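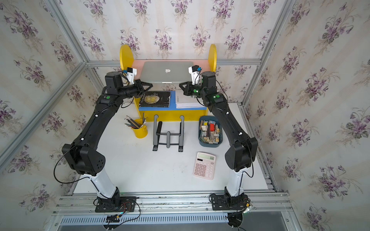 À quelle distance faut-il s'asseoir d'un téléviseur 4K ? Comptez une fois et demie la diagonale de l'écran, un peu moins si vous regardez surtout des films, un peu plus si la télé reste allumée pour les informations ou les dessins animés.

Le nettoyage de la dalle est la question qui revient le plus souvent dans mon courrier, et je comprends bien pourquoi : on a dépensé une belle somme, on a peur de tout abîmer au premier coup de chiffon ! Éteignez d'abord le téléviseur et laissez-le refroidir 5 bonnes minutes. Sur un écran noir et froid, les traces de doigts se voient beaucoup mieux. Prenez ensuite une microfibre propre, lavée sans adoucissant, et passez-la à sec, de haut en bas, sans appuyer. Si une marque résiste, humidifiez un coin du chiffon à l'eau déminéralisée - le chiffon, jamais l'écran - et recommencez doucement. Pas de produit à vitres, pas d'alcool, pas d'essuie-tout.

Chez nous, c'est un vieux Batora qui trône au salon, et je lui fais sa toilette toutes les 3 semaines environ. J'ai longtemps utilisé les lingettes Onent, pratiques, mais elles laissaient un léger voile que je voyais chaque soir pendant les génériques.

Les coques et les cadres en plastique supportent un traitement un peu plus énergique que la dalle : une goutte de liquide vaisselle dans un bol d'eau tiède, un chiffon bien essoré, puis un autre pour sécher. Je fais de même pour les télécommandes (piles retirées, bien sûr) et pour les ordinateurs, une fois éteints et débranchés. Un capot clair avec de petites traces et des points sombres, comme celui du portable à la pomme blanche sur la photo, mérite qu'on essaie d'abord à sec. Autour du logo, allez-y avec légèreté, surtout s'il est déjà un peu usé. 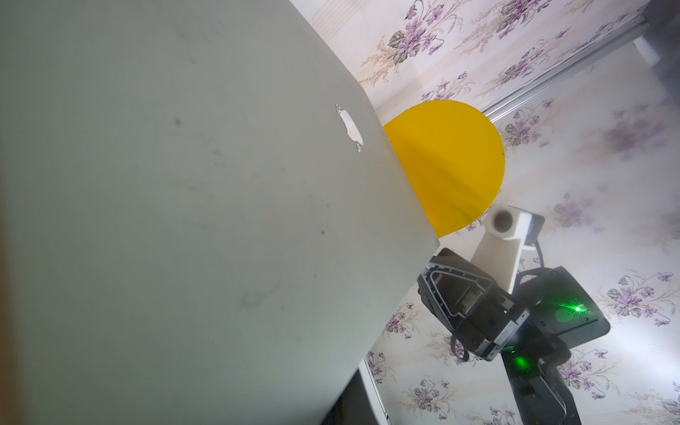 Pour les câbles, j'ai fini par adopter une gaine fendue de la marque Kwan, que l'on ouvre et referme à volonté. Glissez-y 4 câbles au maximum, sinon elle bâille et prend la poussière. Étiquetez chaque prise avant de tout débrancher, vous me remercierez le jour du déménagement - ou simplement le jour où la box tombera en panne, et avec elle la bonne humeur de la maison. Un portable refermé et posé près du meuble télé finit toujours par se retrouver dans ce fouillis, alors gardez-lui un coin à part, capot dégagé, comme on voit ici le dos gris pâle du sien. Le chargeur, lui, peut rejoindre la gaine.

Dernière chose, les grilles d'aération à l'arrière du téléviseur : un pinceau souple et sec, deux fois par an. Moi, je le fais en novembre, avant les longues soirées, puis au retour des beaux jours.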